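Supply Chain Review Notebook
Entry for Wednesday, January 24, 2024
Purchasing and Labor Standards Desk, Dirnside

Continued from the previous entry on kitchen fittings. The supplier list was frozen this morning so that everyone works from one copy. Please do not edit the shared sheet until the second pass is finished.
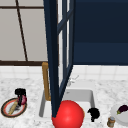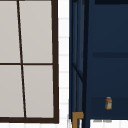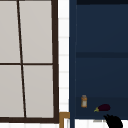

Dark brown window frame, pale panes.

1. Scope. The list holds 1,306 supplier records across all product lines. Of these, 71 name a cotton, tile or hardware source with at least one step of production that we cannot place. The earlier figure in the draft memo was taken before duplicates were removed and should not be quoted again.

2. Altirach. The company returned its form on time. It names the final assembly plant and the packing site but leaves the section on raw materials blank. The cover letter states that all partners "follow applicable law." This does not answer the question we asked, which concerned the recruitment of workers, the holding of identity papers and the right to leave the job. A second letter has been drafted. It repeats the original wording and asks for the names and addresses of every site below the first tier. No new orders should be placed with Altirach until a full reply is on file. Existing orders are a matter for the director.

3. Plolirura. The form is complete, and the audit report was attached. On reading, the audit covers two days at one site, with the visit announced in advance. Workers were interviewed in the plant manager's office. I have marked the report as received but have given it no weight. The desk's position remains that an interview held in front of management is not evidence of free labor. If colleagues disagree, please write your reasons in the margin and initial them.

The report also says that labor agents were used for seasonal hiring. Fees paid to those agents are not listed. I have asked for pay slips for March of last year, that being the busiest month by their own account, and for the contracts signed with the agents.

4. Gachanja. This group sent us a copy of its worker survey, in the original language and in translation. Of the workers who answered, 55 said they had paid a fee to get the job, and 25 of those said they were still paying it off. The survey does not say how many people work at the site, so no share can be worked out. I would ask that the numbers be given in the memo exactly as they stand, with that limit stated beside them.

Gachanja proposes to repay the fees over time. The proposal has no dates in it. Repayment without a schedule should be recorded as an intention only. The group did come forward without being pressed, and the memo should say so - other suppliers will read it, and they should see that disclosure is treated fairly.

5. Moving production. Two replies (see folder, tab C) argue that the concern no longer applies because production was shifted to another region. I do not accept this as closing a file. A change of address does not repay anyone, and the same agents may be hiring at the new site. Files of this kind stay open until we have the name of the new plant and some account of what was done for the workers at the old one.

6. Public statement. The wording now reads "we have asked our suppliers." It should read "we have asked, and the following have not answered," with the names after it. Legal has the text. The shorter version must not go out in the meantime.

Open items:
Second letter to Altirach, to be signed and sent by registered mail.
Pay slips and agent contracts from Plolirura.
Site headcount and repayment dates from Gachanja.
Translation check on the survey, questions on housing and deductions only.
Tab C is missing its last page. Whoever has it, please return it to the Dirnside cabinet.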